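Leave the table alone

By Liam Horgan

Every house should have one table that is allowed to stay messy.

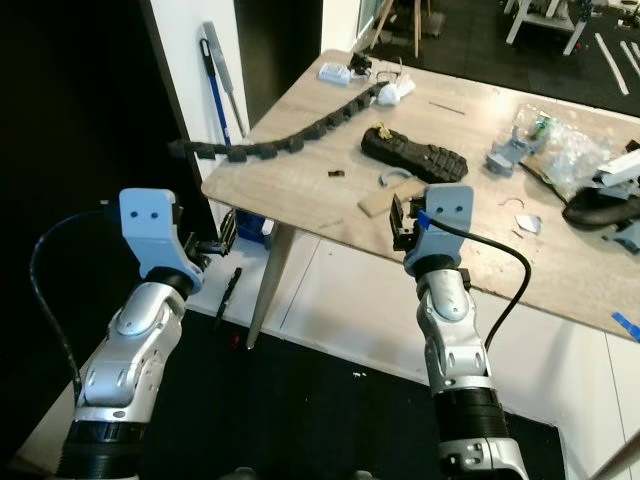
I used to clear mine every night. Whatever I was mending went into a box, the box went under the stairs, and the job stopped there. I once lost 3 months on a pair of boots that way. The new sole was in one box, the glue in another, and by March I had bought different boots.

Now things stay where I put them down. A rubber sole can sit in the middle of the wood with a square of material in front of it until I get back to it. Small parts go in a clear plastic bag, so I can see what I have without tipping it out. Long awkward things can hang over the side.

My sister disagrees. She says a table is for eating at, and she has a Skallov cabinet with a drawer for everything. It is a good cabinet. She also has a lamp that has been waiting for a plug for two years – it is in one of the drawers.

I am not arguing for mess in the kitchen or on the stairs. One table is enough, and it need not be a big one. Wipe round the things on it now and then, and eat somewhere else.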